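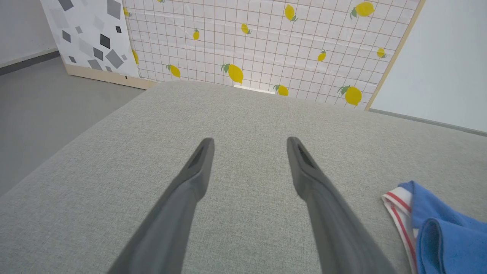
Skondska Padded Ottoman, Light Gray – Review

Print this page | E-mail to a friend

I bought the Skondska in September to replace a coffee table. It has become the place where the laundry gets folded, so this review is mostly about that, with some notes on sitting.

The cover is a light gray fabric with a fine, tweedy weave. Up close there is a faint speckle in it. I ordered it over the plain cream version and would do the same again. Lint and the odd crumb don't show much from standing height. Dark clothes do leave fuzz, and a lint roller takes it off in two passes. The cover does not come off for washing, and I consider that the main fault. Thygesen sells the same size with a zippered cover, but it cost $70 more when I looked.

The top is 18 inches off the floor. For folding while seated on the sofa that is a good height. Standing up, it is too low, and after a full basket I feel it in my back. My neighbor Gunnel Amundsen is shorter than I am and folds at it standing with no complaint.

The padding is firm. A stack of T-shirts stays level on it, and a sweater can be laid flat and squared up without the surface sinking under your hands. The weave has enough grip that knits stay where you put them. Slippery things such as running shorts still slide if the pile gets tall.
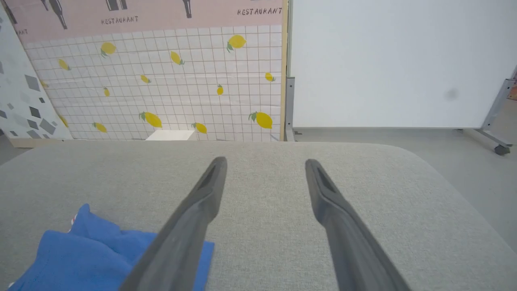 SIZE AND SHAPE

The corners are softly rounded, and I was unsure about that when ordering. You lose a little usable area at each one, so a pile set too close to the end will lean. In exchange there is no hard corner at shin level. I have walked into it often enough to be glad of this.

It is big. Measure your room first. Ours just fits between the sofa and the far wall, and Kha Âu, who helped me carry it in, had to tip it on end to get it through the door. Assembly was screwing on the feet, 11 minutes with the supplied wrench. One foot needed a second tightening a month later.

The maker rates it for up to 510 pounds. I have not tested that. Two adults can sit on it side by side and it does not creak.

I would buy it again for the surface and the fabric, and I would pay a bit extra for a removable cover if Skondska offered one. Four stars out of five.

Reviewed by Finn Hagedorn

Filed under: Living Room, Ottomans & Benches, Laundry

We use cookies to remember your settings and count visits. By continuing to browse you accept our cookie policy. OK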